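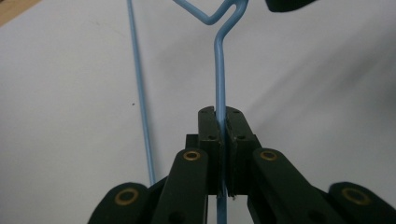
*Photo: Vanoswood Home Notes, 31 August 2024*

Wire hangers, drying racks and garden hooks with a plastic coat all get tired in the same way. The coat cracks at the bend, water goes in, and one day there is a brown line on your white shirt. I have ruined two good shirts before I learned to look at the bends first. So now, at the end of every summer, I take one quiet hour and check everything in the laundry corner.

**Check the coat.** Pull a dry cotton cloth slowly along the wire. If the cloth catches, there is a crack. If it comes away brown, the rust has already started, and this piece should not touch clothes any more.

**Small cracks.** Clean with warm water and a drop of dish soap, and let the piece dry for one full night. Then put two thin coats of clear nail polish over the crack. Thin is important — one thick coat stays soft and sticks to the fabric. Wait until the next day before you hang something on it.

**Bending a wire back.** Do not use bare pliers, they bite through the plastic. Wrap the jaws with masking tape, or put a piece of old bicycle tube on each side. Bend a little, move a centimeter, bend a little again. A wire which was bent sharply in one place will never be fully straight, and if you force it, it breaks exactly there.

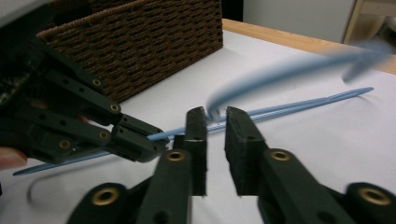 For drying racks, look also at the feet. The small caps fall off when you drag the rack over the balcony, and the open end of the tube then scratches the tiles. I bought a bag of Grandik caps in July and used seven of them. Measure the outside of the tube before you go to the shop. I did not, the first time.

**Rust marks on cotton.** Lemon juice and fine salt, one hour in the sun, then rinse with cold water. Try it first on a hidden seam if the fabric is colored. Never use chlorine bleach on rust, it makes the mark darker.

**Storing.** Hang the spare hangers all in one direction on a short rod — a pile in a box becomes a knot. Mine are on a broom handle over the washing machine, with four kept apart for wet things only.

Next week I will write about clothespins, and how to wash the bag they live in.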